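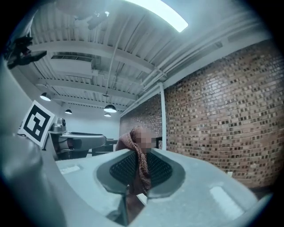 4. Fitting the grip pads and marker

This section covers the Trudbridge hand-held gripper, build 2. It assumes the body halves are already joined and the trigger moves freely (section 3). If the trigger still drags, go back and sand the pivot before you fit anything else.

You will need:
Two grip pads, dark gray, mesh side out
One printed marker on its square backing plate
Top bracket and its screws
2 mm hex key
Contact adhesive
Isopropyl alcohol and a clean rag

4.1 Grip pads

1. Wipe the recess in each jaw with alcohol. Let it dry.

2. Dry-fit the pad. The diamond mesh faces out and the edge of the pad sits below the raised rim all the way around. If it stands proud at any point, trim the back of the pad. Do not file the rim.

3. Spread a thin coat of adhesive on the recess and on the back of the pad. Wait about 15 minutes, until both are tacky.

4. Press the pad in from the center outward. Once the two surfaces touch you will not be able to slide it.

5. Close the jaws on a folded rag and leave the gripper overnight.

CAUTION: Use the adhesive near an open door or with the shop fan running. Keep it away from the heat gun bench.

Note: Pads from the first Pomare mold are slightly thicker and will not sit below the rim without trimming. They have the part number 1526 on the back. Use them up on practice bodies.

4.2 Marker

1. Attach the bracket to the top of the upright. Start all the screws by hand before tightening any of them.

2. Set the backing plate on the bracket with the printed side toward the camera.

3. Tighten the screws until the plate stops moving, then stop. The threads are cut straight into plastic and they strip easily.

4. Open and close the jaws through their full travel. The plate must not touch the body or rub on a cable.

5. Look at the camera view on the laptop. All four corners of the black border need to be visible with the jaws open and with them closed. The plate can sit at an angle as long as the corners show.

Note: Print markers on matte paper only. Glossy paper picks up glare from overhead lights and tracking drops out. If it drops out with matte paper too, try facing another direction before you change any settings.

4.3 Check before first use

1. Tug each pad at the edges. A corner that lifts has to come off and be glued again.

2. Pick up something light, such as an empty cup, and hold it for a slow count of ten.

3. Run the Asico calibration script and save the result under the name of your build.

CAUTION: If you are working near the bench-mounted arm, switch it off at the Bernar supply first. The stop button holds the arm in place -- it does not cut the power.

Spare pads and brackets are in the drawer under the printer. Tell Keegan Doolan when you take the last one.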